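**Ruvberg pauses egg packing after a grip fault**

Hi from Preverstead! I run the packing cell at Ruvberg, and I'd like you to hear this from me first. In March our left arm started closing too hard, and we lost 20 eggs before I hit stop (what a mess!). We traced it to a bad force setting in update 122, so we've rolled that back and slowed both arms down.

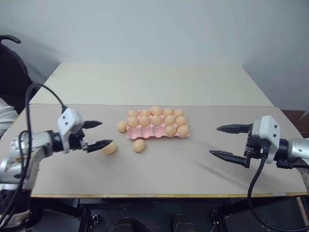
Full-speed packing stays off until we've run 3,000 eggs without a crack. Got questions? Call the Ruvberg front desk and ask for the packing cell.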